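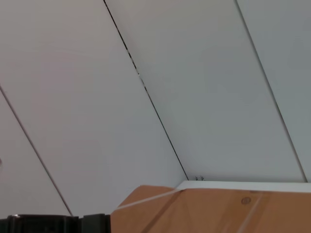
4. Storing boxes under a sloped ceiling

Most storage guides tell you to push boxes as far back under the slope as they'll go. Try it once before you believe them. A square-cornered box meets a slanted ceiling at its top edge first, and the gap left over behind it is no good for anything except losing things in. The ceiling matters too. On a panelled one, with smooth off-white strips and thin dark seams between them, look along each seam before you stack anything near it. The middle seam has opened up into a narrow black line along its upper part, and a joint like that shouldn't have a taped cardboard carton leaning on it, whatever the carton label says about strength.

This section covers setting up the low side of the room with the Flatby shelf base. If you are using the Nolton rail kit instead, go to section 6.

Before you start

You will need a tape measure, a pencil, painter's tape, a torch and the boxes you actually mean to keep. Do the sorting first. The planning sheet in the back of this manual assumes every box is the same size and full to the top, and in my experience neither is true in any house.

4.1 Marking the stacking line

1. Measure straight up from the floor to the ceiling at the low wall. Write it down.

2. Move out from the wall until the height reaches 765 mm. Mark the floor there with painter's tape. This is the front edge of the low zone.

3. Run the tape the full length of the room, measuring again at each end. Older ceilings wander. If the two ends disagree, use the lower reading for the whole line.

4. Set the shelf base down with its back feet 300 mm from the low wall. The drawing supplied with the base shows it hard against the wall. Ignore the drawing.

Note: The gap at the back is for air and for your arm. You can fill it with rolled blankets if you must, but check them in February or whenever your wettest month is.

4.2 Loading the base

1. Put the heaviest boxes on the bottom row, at the front. You'll be kneeling when you take them out.

2. Keep 40 mm clear between the top edge of any box and the ceiling panel above it. Check with your fingers as well as your eye. The slope is deceiving from a standing position.

3. Turn each box so the label faces the room. Writing on the top is no use in here.

4. Stop at two rows. Flendlow sells a third-row extender, and I have yet to see it used without the top box rubbing paint off the ceiling.

Caution: Do not wedge a box under the slope to hold it steady. The load goes into the panel and then into the joint. If a stack wobbles, take it down and repack it.

4.3 About the tape

Clear packing tape is fine for getting a box up the stairs. Whether it's fine for years under a roof is another matter. The maker of the Yip tape in the starter pack says it will hold "season after season", without saying which seasons or where. Cardboard sheds dust, roof spaces get hot, and tape on dusty cardboard lifts at the ends.

1. Wipe the box with a dry cloth before taping.

2. Run one strip along the centre join and take it well down both sides.

3. Run a second strip across each end. Diagonal strips look busy and do very little.

4. Press the ends down hard with the flat of your thumb.

5. If the box will be opened more than twice a year, don't tape it at all. Fold the flaps over and under.

4.4 Checking the ceiling joints

Shine the torch along each seam from the low end. A seam that is thin and even can be left alone. Where it looks gappy, put a pencil mark on the panel at both ends of the wide part and write the date beside one of them. If the wide part has moved more than 5 mm past your marks at the next check, clear the boxes from under it and have somebody look at the roof.

Filler is often suggested at this point. It hides the line nicely, and then you can't tell whether the joint is still opening. Leave it alone until you've done at least two checks.

Section revised 2023-11-23, Tin-yau Choi. Replaces the old page on corner stacking, which gave the clearance in the wrong units.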